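02/02/2024

Damp readings first. North wall of the back bedroom, behind where the wardrobe stood: 51 per cent relative humidity at head height with the door open, and well above that at the skirting once the door had been shut overnight. The hall was 48. I have stopped trusting the cheap meter on its own and now leave both meters side by side on the sill. They disagree by 2 points, always in the same direction, so I treat the Vareck as correct and subtract from the other.

Pulled the wardrobe out fully this time. Last winter I moved it a hand's width and called that ventilation. The plaster behind it is sound but the paint has come away in a patch low down, near the corner, and there is a faint tide line above it. Scraped a little with a filling knife. The paint underneath is older and glossy, probably oil based, which would explain why the newer emulsion never keyed to it properly. So part of what I had put down to damp may be nothing more than bad preparation by whoever painted it last. That does not explain the tide line.

Went outside with the torch at dusk. The ground against that wall is higher than it should be. The bed was built up with compost by the previous owners and again by me, and the soil now sits level with the air brick at the left-hand end. The other air brick is clear. I could get a pencil into the blocked one for most of its length before it met something solid. Dug back a spadeful to look at the brickwork and found the damp course, a thin slate line, exactly where the soil had been. Any rain landing on the bed has had a route straight over it.

Plan, in order. Lower the bed along the full length of the wall, to two courses below the slate. Clear the air brick from outside and check it from under the floor, which means lifting the short board by the radiator. Leave the inside alone until May at the earliest. There is no point in filling and painting a wall that is still drying, and I have done that once already in the kitchen and had to take it all off again.

The man at Stendow wanted to sell me an injected treatment for the whole wall. His survey took less time than it takes to boil an egg and he pushed the pins of his meter into the plaster in four places, all of them near the floor. He did not go outside. The quotation arrived the same evening with a guarantee attached, and the guarantee excludes walls where the external ground level is above the damp course. I read that clause twice. I have filed the quotation with the boiler papers.

Wong, the builders' merchant, has pea shingle in small bags and in bulk. Bulk is cheaper but it would have to be tipped on the road and barrowed through the side gate, and the gate opening is narrower than my barrow by the thickness of the hinges. Took the gate off last time. The lower hinge screws no longer bite, so it would be going back on with longer ones. Small bags, then, and more trips.
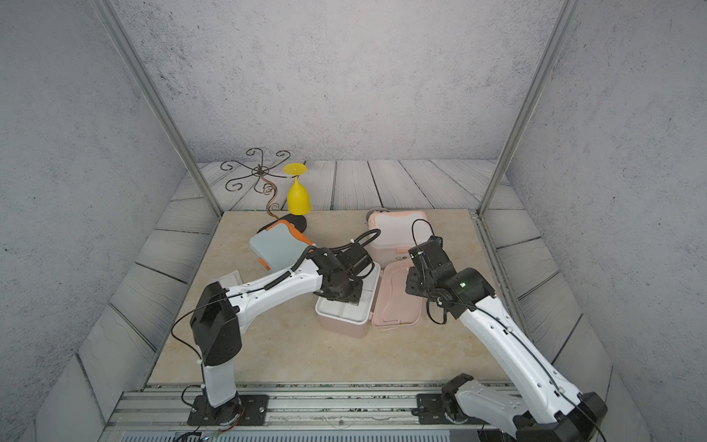

The drain at the corner needs looking at before any shingle goes down. Water from the rear downpipe enters the gully slowly, and after the heavy rain last week there was standing water in it the following morning. I lifted the grid and took out leaves and a quantity of grey silt. Ran a hose for several minutes and it coped, though a hose delivers far less than a roof does. I will repeat the test with buckets, tipped quickly one after the other, and mark the level on the side of the gully with chalk.

Bedroom door to be left ajar at night from now on. Trickle vent open. The wardrobe stays in the middle of the room, where it is a nuisance, with a gap on all sides. I have put the Steleck dehumidifier in there on its low setting and will empty and weigh the tank each morning, writing the weight on the back of the calendar next to the two meter readings. The heating should stay on the same timings throughout or the readings will mean nothing.

Still undecided about the rose. It is planted hard against the wall in the deepest part of the bed and cannot stay at its present height if the soil comes down. It would move well enough at this time of year, provided the ground is not frozen. The only open spot is by the shed, which gets sun until early afternoon. Cut it back hard first, then lift it with as much root as the spade will take.

Need: shingle, long screws for the gate, stiff brush, chalk. Check whether the bolster is in the shed or under the stairs.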